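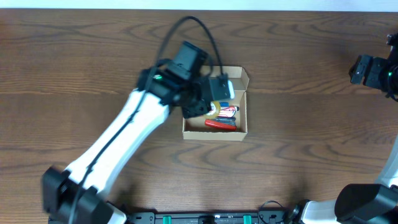
According to Boonsong Somboon, the Hirngate sawmill used to open its gates twice a year, and the November visit was always the better one, as the drying sheds are full by then. We went at 13 dollars a head. The tour starts in the log yard — bring boots — and ends at the kilns, where walnut for Trakley sits for 52 days. Parking holds 300 cars. The café closed at three, before our group got back from the kilns.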